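10 August 2024

Feet up, shoes off, second glass of iced tea. I told myself I'd write in this thing every night this summer and I've managed maybe one in five, so tonight I'm making up for it.

Big day at Lorkolden! They finally told us what happens to the serving line. I've been in that kitchen long enough to have been through the new ovens, the new new ovens, and the year we had the tray conveyor that ate the trays, so when Rhodri Price called us all into the break room I figured it was another one of those. It was, sort of. The Plasadach arms go in for real in December, four of them, on the hot side. Rice, soup, beans, and the fourth one is "to be decided," which Sohail says means gravy and a disaster.

Everybody went quiet and then everybody talked at once. Jordan Whitlock wanted to know about hours. Rhodri said no one's hours get cut before spring and after that he can't promise, and I did appreciate that he didn't dress it up. Jordan didn't appreciate it so much. He's got the baby and the truck payment. He went outside for a while and came back in and did the rest of his shift without the radio on, and I missed the radio.

Me, they've put on the training side. I spent the afternoon on it again, same as most of this week, and my wrist is feeling it tonight.
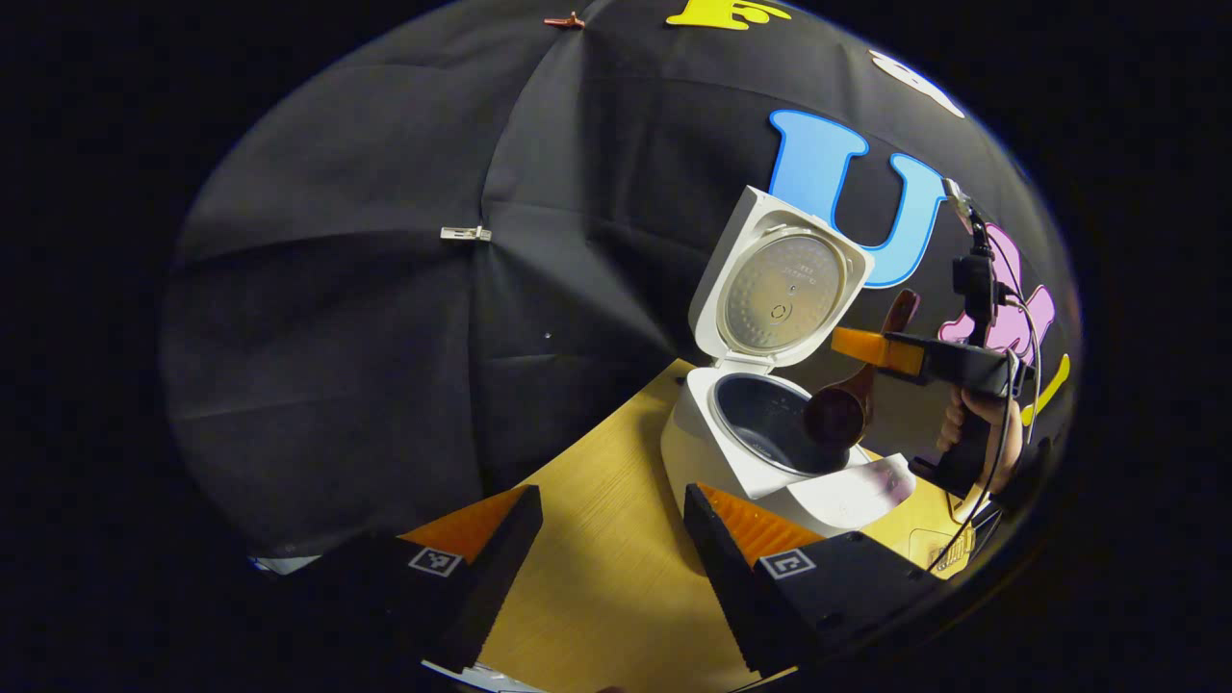 I keep going back and forth about whether I'm teaching my job to somebody or giving it away. Nineteen years I've been scooping and stirring and I never once had to think about how. Now I think about it all day long. You hold that black pistol grip and squeeze, and the orange pad takes the ladle for you, and suddenly you have no fingers, and getting a wooden ladle down into a rice cooker pot with the lid standing open behind it is a whole project. I'm so used to feeling the bottom of the pot with my hand! Through the grip you feel a little bit of it, like knocking on a door with mittens on. Wing-sze Liao picked it up quicker than I did, of course, she's twenty-six and grew up on video games. She says I hold it like a caulking gun. Well, I've used a caulking gun a lot more than I've used one of these.

Anyway we got through 237 good ones, Nisreen says. She keeps the tally on her laptop and throws out the ones where you bump something. She's the one from Plasadach and I was all set to not like her, and I like her fine. She asked me why I turn the ladle at the end, just before I lift, and I said I don't. Then she played it back for me and I do, every single time, a little quarter turn away from me. I think it's from my mother. She did that with the soup so it wouldn't drip on the stove. So that's going to be in the machine now, I guess, my mother's quarter turn. I didn't know what to say about that so I went and got a coffee.

Sohail is taking it better than I expected. He's already worked out that if the arms do the line then somebody has to fill them and clean them and get them unstuck, and he's put his name down for the course. Four days, paid, and you come back with a certificate and a bit more an hour (he wouldn't tell me how much, so it must be decent). I should put my name down too. I said I'd think about it. The thing is, I like the line. I like the kids from the second shift coming through and telling me no carrots. Rhodri says there'll still be a person out front "for the guest experience" – his words – but one person where there's three of us now, and I can count.

I asked him who picks. He said it hasn't been decided. Same as the gravy.

What I want to remember, for when I'm cranky about this in December: my shoulder. Four hours on the soup end and I can't lift my arm to do my hair the next morning, and I've been pretending that's normal since before Krasniqi sold the place. If an arm wants to do the soup end it can have the soup end. I'd give it the soup end tomorrow.

Called Jordan after dinner. He didn't pick up but he texted back a thumbs up, so he's all right or he's pretending. I'll bring him some of the peach cobbler. Need to buy more foil. And find the wrist brace, I think it's in the bathroom drawer under the old hair dryer.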